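Horberg Twin Bench Enclosure
Walled cell for two small tabletop arms

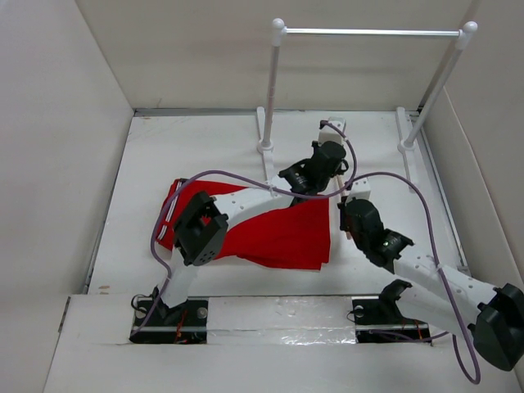 Most people budget for the arms and then discover they need somewhere to put them. The Horberg is the somewhere. It is a shallow enclosure with three walls of plain pale board, a white floor panel and a front ledge with a cutout for each mounting base. Garment work is what most of our customers buy it for, so there's room at the back for a clothes rack with a metal rod, and room in front of it for a red cloth with white stripes to lie in a heap, which garments do very well without any automation. Allow for cable too. The purple ones loop over the cloth and off the corner of the ledge, and yours will have similar ambitions.

Price: 615 pounds, enclosure only
Delivery: 10 working days from Grerkcombe
Arms, rack and laundry: not included

Planning notes
Put 50 pounds aside for tape, screws and brackets. You will say you don't need it. Kyriaki Karagiannis in our sales office keeps a list of people who said that, and is happy to add to it.

Check your doorway. The flat-packed carton is 82 cm wide and does not bend -- a customer in Brulness has tried.

Spare floor panels are sold singly. Orders for more than one enclosure go through Tatiana Oravec, who can hold a written quote until your finance department has finished being surprised.

Prices checked May 2023.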